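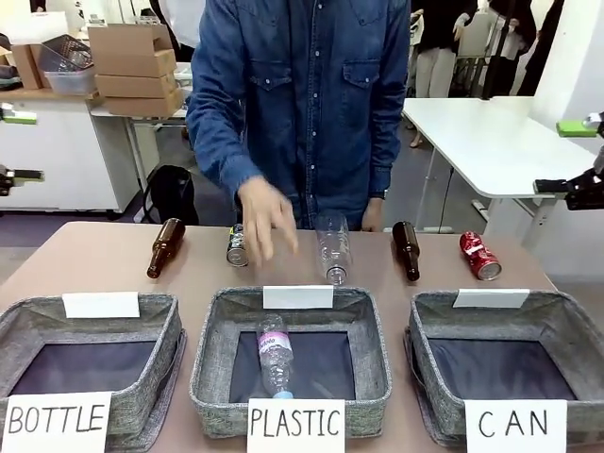 Bottles and cans on the tabletop, before sorting.

Household Waste and the City, notes for session 11
Halina Zieliński

Welcome back, everyone! Last time we followed paper and cardboard through the mill, and I promised we would get to glass and metal, so let's do that now (bring your reading from Adamczyk, chapter four, if you have it handy).

Glass is heavy, cheap and fussy about color. Brown and clear glass are usually melted separately, and a little ceramic in the load can spoil a whole batch. Aluminum is the happy opposite – light, valuable, and remelted using a small fraction of the energy it takes to make new metal from ore. Keep that contrast in mind when you look at the Kerkeck budget, where more than 200 households shared one drop-off point and glass ate up most of the hauling money.
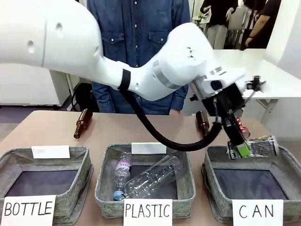
Why do towns with a deposit system tend to get cleaner glass back?
Bottles come back whole and are kept apart from other trash, so there is much less breakage and mixing along the way.

For next time, please read pages 25 to 48 and jot down what your own town charges for pickup.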